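Subject: Re: [springs-list] Timard bathhouse, opening hours and water temperature

Passing along what I have on Timard before the trip list closes on 16th June.
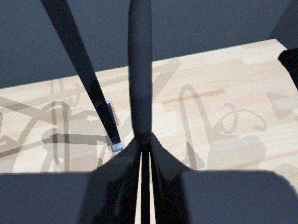
**How long should a first soak in the hot pool be?**

Keep it to six minutes, then sit on the bench until your breathing feels normal. The upper pool is hotter than most people expect, and the altitude adds to it. A second soak of the same length is fine if you feel well.

Earlier in the thread, Suwannarat Travel wrote:

> We have a group going to Timard in November and then on to the mud baths at Stuninov. Can anyone tell us if the old bathhouse is still open to day visitors, and if the drinking fountain is in use? Our last notes say the fountain was shut off for pipe work. Also, is there a bus between the two towns, or do we need to hire a van?

The bathhouse does take day visitors. You pay at the window by the side door, cash only, and they give you a locker key on a wrist band. Towels cost extra, so bring your own.

The fountain is running again. The water is warm and tastes strongly of iron. The sign next to it says to drink no more than 2 cups a day. People in town will tell you it helps with everything from sore knees to bad sleep. I drank it for a week and noticed no change in either, but the walk up there every morning did me good.

As for the bus, there are 2 a day to Stuninov, and the late one doesn't run once the snow starts. With a group I would hire the van. Orkance Lodge can set that up if you stay with them, and they let you leave bags in the front hall after checkout.

The path from the lodge to the springs climbs 400 feet and has no lights. Anyone with heart trouble or low blood pressure should check with a doctor before booking the hot pool. The attendants do ask, and they will send you to the cooler one if they don't like your answer.

I still don't have winter prices for the mud baths. If someone has a current sheet, please post it to the list.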